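Home | News | Training | Materials | Events | Contact

Print this page | E-mail this article

Interview: choosing and using practice pads for suturing

Birsen Ateş has run the suturing bench at the Vovevgate skills centre for seven years. She buys the pads and thread, writes the exercise sheets and marks the finished work. We spoke to her on a Tuesday, between the morning and afternoon groups, mostly about materials.

The centre goes through 714 pads a year. Ateş keeps a record of each batch, with the supplier's lot number and a note on how the surface took the needle. "The top layer matters most," she said. "If it is too soft the thread cuts through when the knot is tightened. If it is too stiff, people learn to push, and then they push on everything."

She prefers a pad with a textured surface. A smooth pad shows the stitches clearly but gives the eye no reference for tension. "With fine creases in the surface you can see the material being drawn in. The creases bunch near the knot. A trainee can check that without asking me."
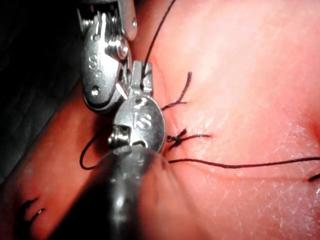
Tail length is the first thing she marks. The exercise sheet asks for tails short enough not to be caught by the next stitch and long enough to stay put if the knot slackens slightly. "I used to give a figure in millimetres. People then spent their time measuring. Now I keep a marked pad on the bench and they compare."

The second mark is for spacing along the incision. Ateş cuts some pads herself, with a blade held against a steel rule, and buys others with the line already formed. The bought ones are more uniform. The cut ones open further under load, and she saves them for the later sessions.

On thread, she has firm views. The centre uses black for all basic work, on grounds of contrast. Undyed thread was tried for one term and dropped. "On a pale pad you could not see a crossed throw. Marking took twice as long." Thread is bought in boxes and issued in lengths cut at the bench by her colleague Kaan Duman. Lengths that are too long form loops beside the work, and the loops catch.

"A loop is not a fault in itself," Ateş said. "You need slack to form the throw. I look at where it lies. If it hangs clear of the line, leave it. If it has drifted over a finished knot, stop and move it."

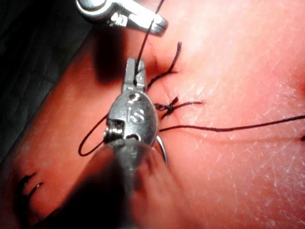 Needles are curved throughout. Trainees are told to follow the curve on the way in and on the way out, and to know where the point is before pulling thread. Used needles are counted back into a tray at the end of each session, and the count is signed.

Asked what she would change, Ateş named storage. Pads kept near the radiator harden at the edges by December. She has asked for a cupboard on the north wall and is waiting for a reply. Until then the boxes stay under the bench, and the oldest batch is used first.

Related items
Thread storage and shelf life: notes by Umut Ertürk
Marking sheets for interrupted stitches, revised
Canan Özkan on teaching knots to small groups
Bench lighting: what to ask for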